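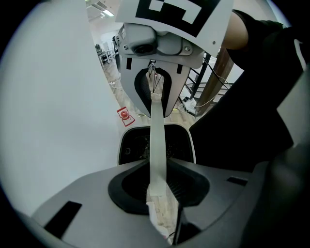 Hand-held gripper with a long white strip in the jaw, marker card mounted on top.

Progress report to Deltora: review of the Lason hand-held gripper kit
Prepared by Shiuli Matubbar, February

Work this period

We set up both Lason kits and began the handling trials agreed in the work plan. The first tasks used rigid parts. We have now moved on to long, flat, flexible pieces, where the grip has to hold at one end while the rest hangs free. These are the pieces Sqalli asked us to include, and they take more practice than the rigid ones.

We have 1,000 usable recordings against a target of 2,000. Another 7 were dropped after a marker card was mounted the wrong way around. The setup sheet now has a check for this.

Findings on the kit

The rubbery inner pad holds thin material well at low closing force. Operators found the weight acceptable for short sessions but asked for a break after each set. The camera housing has stayed in place through repeated use, and we have not had to tighten its screws.

The manual is weak on calibration. Hajar Ashour wrote a two-page replacement, and new operators now start from that. We have sent a copy to Lason with a request for clearer diagrams.

Problems

Spare finger pads arrived late, which cost us four working days. Strips also tend to crumple when they are fed in too quickly – we have asked operators to slow down and will compare the results.

Next period

Finish the flexible-material set and start the side-by-side comparison with the Duncombe unit. Hajar will run the operator sessions and I will handle the data checks. No change to the budget is requested. The draft comparison table will be sent to Deltora on a Friday, ahead of the review call.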